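3. Reheating and the shared lunch

When we first sat down with staff at the Brallosley depot, we had expected to hear mostly about rosters and shift length. What people wanted to talk about, warmly and often at great length, was lunch. A countertop microwave of the common household kind came up in nearly every conversation.
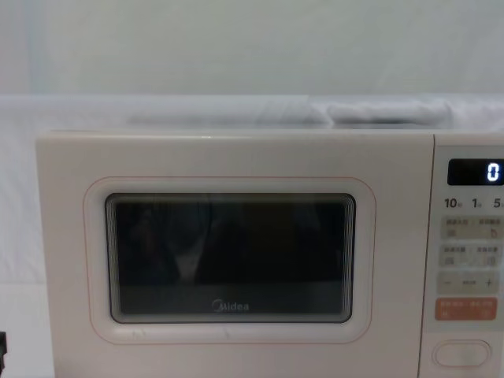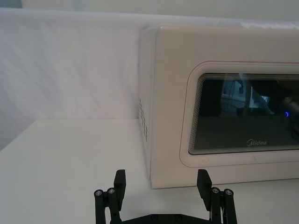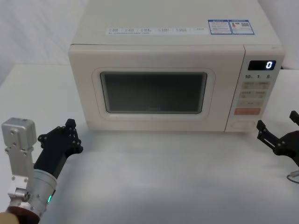
Figure 2. A cream-white countertop microwave oven, three views.

Ventura's earlier work at Dreren treated the meal break as a block of time, something to be measured and then protected. We have a good deal of sympathy for that view, but it leaves out the queue. Of the 80 people who kept a lunch diary for us, over half wrote about waiting their turn — and most of them wrote about it fondly. One driver told us she had learned her neighbour's recipe for lentil soup, start to finish, while standing behind him on a Wednesday.

Hovland has suggested that these small waits do the work that the old tea trolley used to do, and our diaries lean his way. At Lammers, where breaks were staggered by 10 minutes, the queue all but vanished and so, by most accounts, did a fair bit of the chatter. We return to staggered breaks in Section 5.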